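About Trendard

Trendard is a nutrition and heart health education company. We write plain-language material about food, blood pressure, cholesterol and daily habits, and we teach classes for people who have been told by a doctor to change the way they eat. We have been doing this work for six years.

Our main office is on the second floor of the Ornar Building, above the pharmacy. The teaching kitchen is on the ground floor at the back, with its own entrance from the parking lot.

What we do

Most of our work falls under classes and publishing. The classes run in the evening and at lunchtime, and each course lasts five weeks. A typical course covers reading food labels, cooking with less salt, choosing fats and oils, planning meals for a week, and eating out. People cook during every session and take the recipes home. We keep groups small enough for everyone to have a place at the counter.

The publishing side started as handouts for those same classes. Clinics began asking for copies, so we redid the handouts as a proper series. There are now 35 booklets, each on one subject. The ones ordered most often are the booklets on sodium, on beans and lentils, and on grocery shopping with a small budget. Every booklet is reviewed by a registered dietitian before it is printed and checked again when the guidance changes. The date of the last check is on the back cover.

We also answer questions from readers by mail and email. We do not give personal medical advice, and anyone with symptoms or a new prescription should talk to their own doctor or pharmacist.

How we started

Trendard began as a single cooking class for cardiac rehab patients, held in a church kitchen. The class was meant to run once. There was a waiting list by the second week, and we ran it again in February of the following year with a longer program. After that we registered as a company and took over the lease on the teaching kitchen from Mac Suibhne, a catering firm that was moving to a larger place. Their old ovens stayed with the building. Two of them are still in use.

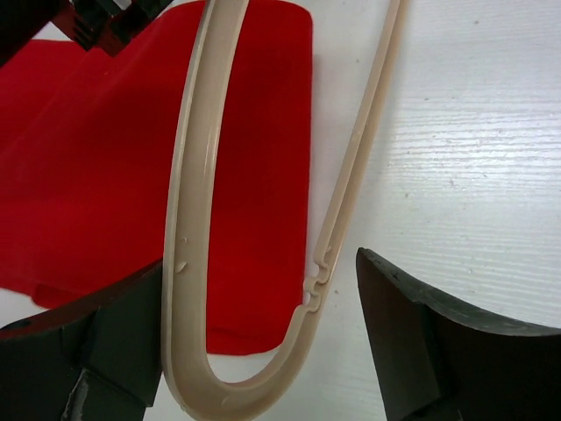
Do I need a referral from a doctor to take a class?

Anyone over 18 can sign up without one. If your doctor or clinic sends us a referral form, we will mail them a short note at the end of the course saying which sessions you attended, but only if you have signed the release on the form.

How we choose what to say

Food news moves quickly, and a lot of it is based on one study. We do not change our material because of a single paper. Before we add or drop a recommendation, our editors look for several studies of good size that point the same way, and they check whether the national guidelines have taken them into account. This makes us slow. Readers sometimes write to ask why we have said nothing about a food that is in the headlines, and the usual reason is that we are still reading.

We try to say how strong the evidence is. Where research shows a link between a food and better health but has not shown that the food is the cause, we say so in those words. We do not recommend supplements in our booklets, and we do not name brands.

Who pays for it

Class fees and booklet orders cover most of our costs. We do not take money from food producers, supplement makers or drug companies, and there is no advertising in the booklets or on this site. Reduced fees are available for the evening courses. Ask at the time you sign up.

Skesico

Skesico is our program for workplaces. An instructor visits over the lunch hour, cooks one dish, and goes over one topic from the booklets. Employers can book a single visit or a full course. Since it began, 2,000 employees have taken part, mostly in warehouses, bus depots and school district offices. Night shift sessions can be arranged with enough notice. The room needs a table, a power outlet and a sink nearby.

Working with clinics

Clinics and health centers can order booklets in bulk at the printing cost plus shipping. Large-print editions are available for most subjects, and Spanish editions for some. If you want your clinic's phone number printed on the back, send it with the order and allow extra time for printing.

Visiting and contact

The office is open weekdays. The teaching kitchen is locked outside class hours, so please come to the office first if you are picking up an order. There is an elevator beside the pharmacy entrance. Parking behind the building is free after the pharmacy closes.

Class dates and order forms are on their own pages. If you find a mistake in a booklet, please send us the title and the page number.

Page last updated Jul 6, 2018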